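May 21, 2018

I meant to write last night and fell asleep with the lamp on, so this is two evenings in one. The trial of the Baromell practice kit came through at last, and I have had it running on the old desktop since yesterday morning, with breaks for meals and one very long phone call from Liette, who wanted to hear all of it and then told me about her roof.

It is a program you install, with a robot arm and furnished rooms to try it in, all of it on the screen. The trial lasts 32 days and after that it costs 200 dollars for the year, and I keep going back and forth on that. Rosalind thinks the school should pay half. I think Rosalind has not met our budget!

Setting up took me 2 hours, mostly my own fault for skipping the page on graphics settings (Zachary had warned me, bless him). Once it was going I picked the dining room and spent a happy evening just steering the gripper over the table and learning how far a small nudge really goes.
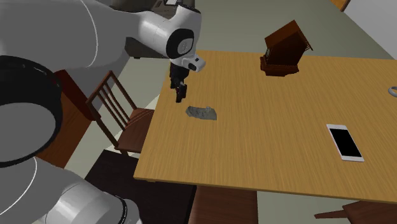

Gripper pointed down near the little gray thing, phone over on the right of the table.

I do like how the arm looks, all smooth and white with those dark bands at the joints, and the wood grain on the table is nicer than my own. I am less fond of the menus. To save a position you go through 4 of them, and the word for it changes along the way - "pose" in one, "state" in the next. I wrote to their help desk about it and a Peninah Mollel answered before supper, very kindly, with a keyboard shortcut I have already forgotten and must look up again.

Océane wants a turn with it before the trial is over. I told her to come for soup and bring her own mouse, as mine sticks. Still have to call Liette back about the roof.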